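Purnumier Tabletop Soccer: Frequently Asked Questions
Last updated Jan 18, 2026

Welcome! Purnumier is a small soccer game you play on an ordinary table with a cloth on it, a little ball, a goal, and whatever boxes and blocks you have lying around. Henryk Krajewska wrote the first rules and Tarek El Fassi has been rewriting them ever since (the two of them still disagree about corner kicks). We get a lot of mail about the game and we love it, so keep it coming. These are the questions that turn up most.

What do I need to play?

A table, a tablecloth, a small light ball, one goal, and a few obstacles. That's the whole kit! Our favorite ball is the classic black-and-white kind, just shrunk way down, and it's easy to spot even on a busy cloth. For obstacles we like a mix of heights: something boxy and fairly big, like a gift box, plus a few wooden blocks for stacking. A tissue box is great too and you can still use the tissues.

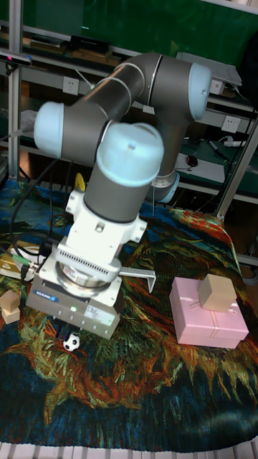
Do I have to use a patterned cloth?

No, a plain one plays the same way. But please try a patterned one at least once! We're very fond of the painted-looking kind, all swirls of blue, green, and orange, because you can use the pattern to call your shots. "Along the blue, then left at the orange" is a perfectly legal call in our house rules, and it makes people look at a tablecloth harder than they ever have in their lives.

One practical tip: let the cloth hang over the front of the table a bit so it doesn't slide back when somebody leans on it. Iron it if it has been folded for a long time. A crease is like a speed bump for a ball that small.

How long does a game take?

A full game is 14 turns per player. With two people that comes to about 25 minutes, longer if you're chatting, and we're always chatting. For little kids, play to five goals and call it done.

How do I set up the table?

Put the goal near the middle of the cloth, open side toward the players. Place the biggest box on the right and the second biggest on the left. Stack two blocks out near the left edge, and put one more block on top of the box on the right. The ball starts on the cloth in front of whoever goes first.

You can shift everything by a hand's width and the game changes completely — try it! We call the version with the goal right up against the big box a "Szewczyk," after the street where Henryk first played it that way and lost badly.

What can I use for a goal?

Anything that stands up on two legs and lets the ball through. Henryk's first one was a bent coat hanger. A small arch of white metal mesh does the job beautifully, and you can still see the cloth through it. Cardboard works if you fold little feet at the bottom.
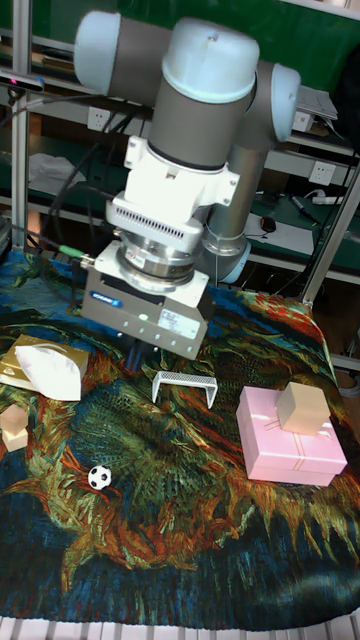
Whatever you choose, don't tape it down. A goal that shifts when it's hit is part of the fun, and the rule is simple: if the goal moves, it stays where it ended up until the next goal is scored. By the end of a good game it can be halfway to the tissue box, facing who knows where. Tarek once scored with the goal lying flat on its back, and there was a long discussion about it, and yes, it counted.

What are the blocks for?

Bonus points! Knock the top block off the two-block stack and you get one point, even if you miss the goal. Knock the block off the top of the box and you get two, but you have to do it with a bounce or a lift. Rolling into the side of the box and shaking it loose doesn't count (Caren rules allow this, see below).

The stack doesn't have to be neat. We like the top block sitting a little off center, so it looks as if it should be easy.

What are Caren rules?

A friendlier version that our readers in Caren put together for school-age players. There are no turn limits, any fallen block counts, and you may move one obstacle before each kick. We tried it last June and ended up playing all afternoon.

How do I kick the ball?

Flick it with one finger. No pushing and no scooping. Some people use a chopstick or the eraser end of a pencil, and both are fine as long as everyone at the table uses the same thing.

Does it matter which box goes where?

Only for fairness. The box on the right carries the bonus block, so it should have a flat, steady lid. A tissue box makes a poor stand for a block but a lovely wall, and if the ball lands in the tissues you get a free kick from the left edge. That one is called a "Proster." We can't remember why, and we've stopped trying to find out.
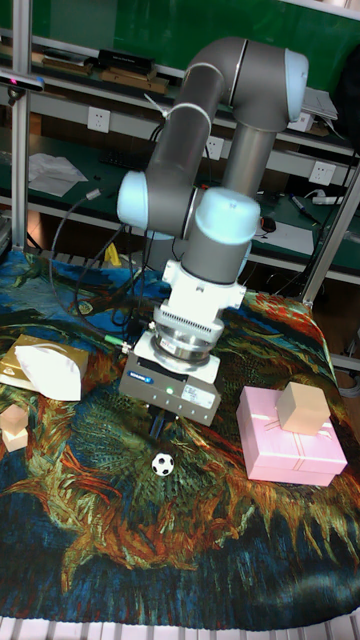
The ball on the cloth, with the tissue box on the left and the gift box on the right, a cube on top.

Can I play alone?

Absolutely, and it's a lovely way to spend a rainy lunch. Take your 14 turns, add up goals and bonus points, and write your total somewhere you'll see it. Try moving just one thing between games, and you'll learn a lot about angles.

My ball keeps rolling off the table. Help!

Check that the table is level first. If it is, put a folded towel under the cloth along the back edge to make a low bank. A slightly heavier cloth helps too.

I've made up a new rule. Do you want to hear it?

Yes, please! Send it to us with a quick sketch of your table. Tarek reads every one and tests the ones he can set up at home. Nothing with water, please. We've had three of those already.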